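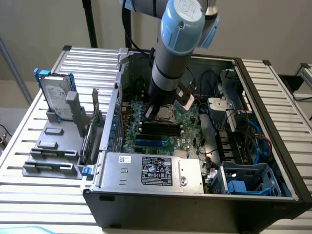

Chapter 4
Taking a Computer Apart and Putting It Back

In the first three chapters your team learned to move the arm from point to point and to pick up simple blocks. Blocks are patient objects. They do not bend, they have no latch, and if you drop one you pick it up again. A desktop computer is a different kind of work, and for most teams this chapter is the longest of the course.

The project was first given to students at Nestberg by Dwynwen Rosser, who wanted a task where the parts are real and where a small error can be felt. Her first class worked with old office machines. Many of those teams could reach the memory slots in the first lesson, but only 2 teams could seat a memory module without help before the end of the term. We tell you this so that you plan your time well.

After this chapter, your team should be able to:

explain the order in which parts are removed from a computer case, and why this order matters for a robot;
use a fixture to hold loose parts in a known position;
choose a safe approach angle for the gripper inside a narrow space;
use the wrist camera to correct a small position error;
write a work log which another team can follow.

4.1 Before the arm moves

Lay the case on its side, with the open side up, and fix it so that it cannot slide. Disconnect the mains cable and leave the machine for 10 minutes before anybody touches it. The power supply unit stays in the case for the whole project and is never opened.

Then do the complete task by hand. Students often want to skip this step, and they lose more time than they save. When you pull a card out of its slot with your own fingers, notice in which direction you pull, and whether your other hand is holding something down. The arm has no other hand. If you needed two, your team must find a different solution — a clamp, a second fixture, or a change in the order of the steps.

4.2 The fixture

A part that was removed must go somewhere. If it is put down freely on the table, its position will be a little different each time, and the program for putting it back will fail. For this reason we print a holder that stands beside the case. In our design a hard disk drive stands upright in its caddy, and an expansion card stands upright in a slot next to it. Both can be taken from above.

Farzad Akbari, who teaches the evening group, asks each team to draw its holder on paper first, in full size, and to put the real parts on the drawing. Please do the same. Leave enough room on both sides of the part for the fingers of the gripper, also when they are open.

4.3 Cables

Cables are the most common reason for a stopped run. A power wire which lies across the path in one run may lie lower in the next, and the arm does not know the difference. Tie back all cables that you can tie back. Write the others in the log, with a small sketch, and choose an approach path that stays above them.

Exercise 4.1. By hand, remove one expansion card and place it in the holder. Write down every movement as a separate line. Exchange your list with another team, and try to do the task from their list only — without asking them anything.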